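Horon 配管点検セル(シミュレーション版)データカード

版の日付:2022年6月26日
保守担当:Delphine Abernathy

概要

Horonは、配管まわりの点検アームをシミュレータ上で動かすためのセル定義と、そこで収録したエピソードをまとめたものである。物理エンジンはOrkura、描画はEkelを使う。手先カメラの画像、関節角、手先位置、接触力を同一クロックで記録している。画像はすべてレンダリング結果で、実機の映像は含まない。

収録内容

エピソード総数は811。うち776が検証済みで、valid/以下に置く。残りは接触力が飛んだもの、または開始姿勢が規定から外れたもので、quarantine/に分けてある。学習には使わないこと。1エピソードの上限は3,000ステップ、超過分は書き出し時に切り捨てる。

セルの立ち上げ

1. cell.yamlのbase_frameを確認する。旧版の座標系のままだと、配管がアームの可動範囲外に置かれる。
2. Orkuraを起動し、アームをhome姿勢に戻してから配管モデルを読み込む。順序を逆にすると初期干渉で停止する。
3. 手先カメラの外部パラメータをcalib/から読み込む。手首を交換した場合は必ず取り直す。
4. check_cellを実行し、接触力のゼロ点が許容値内に入ることを確認する。

配管は直管部とエルボを別メッシュで持ち、継ぎ目で結合する。曲がり部は分割数を抑えてあるため、輪郭は滑らかな円弧にならない。衝突形状にも同じメッシュを使用しており、見た目と接触位置のずれは生じない。
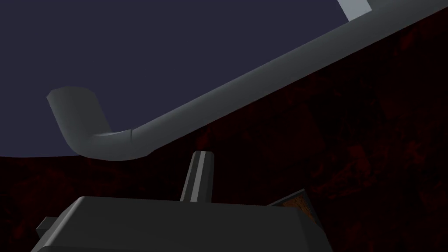

手先カメラの視野には手首の一部が常に入る。マスクが必要な場合はmask_wrist.pyで生成できるが、手首の形状を変えたときは再生成すること。背景色と床のテクスチャはEkel側の設定で、cell.yamlからは変更できない。

保守

接触力のゼロ点は2,000ステップごとに再計測する。長時間の連続収録では、この間隔を延ばすと終盤の値が片側に寄る。関節の摩擦係数はfriction.csvで管理し、書き換えたらバージョン番号を上げる。

手先が配管に食い込んだまま停止した場合は、reset_armを呼ぶ前に衝突判定を切らないこと。切った状態で復帰させると、次のエピソードの開始姿勢がずれる。ログにpenetrationの行が残っていれば、該当エピソードを隔離側に移す。

既知の問題

・Barbosa形式への書き出しで、接触力の符号が反転する。11月の版で修正予定。
・継ぎ目付近の法線が不連続で、なぞり動作中に力の値が小さく跳ねる。
・描画を無効にして収録すると、タイムスタンプの先頭1件が欠ける。

不具合の報告には、cell.yaml、check_cellの出力、該当エピソード番号を添付すること。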